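July 2022 — glue notebook, hide glue batch 3

Soaked 90 g of the Rumon granules in 115 g cold water overnight. Fully swollen by morning, no hard centers. Heated in the double pot to 60 C and held. Skimmed once. Thinner than batch 2 at the same ratio, so the granules may be a lower grade than the label says. Krisztina to check the old invoice.

Test joints: beech on beech, end pieces planed the same day, clamped overnight.
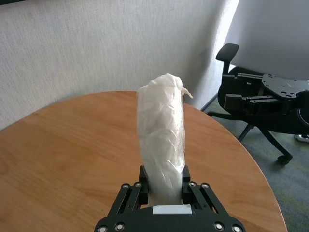 Open time was short, under two minutes before the film started to gel. Warming the stock first helped. Joint 4 starved at one end — too much clamp pressure, my fault. Joints 1 to 3 failed in the wood, joint 5 along the glue line.

Next: repeat with 5% urea for longer open time. Arben wants the Mollar granules run alongside. Leftover glue is in the fridge, labeled, discard if it smells.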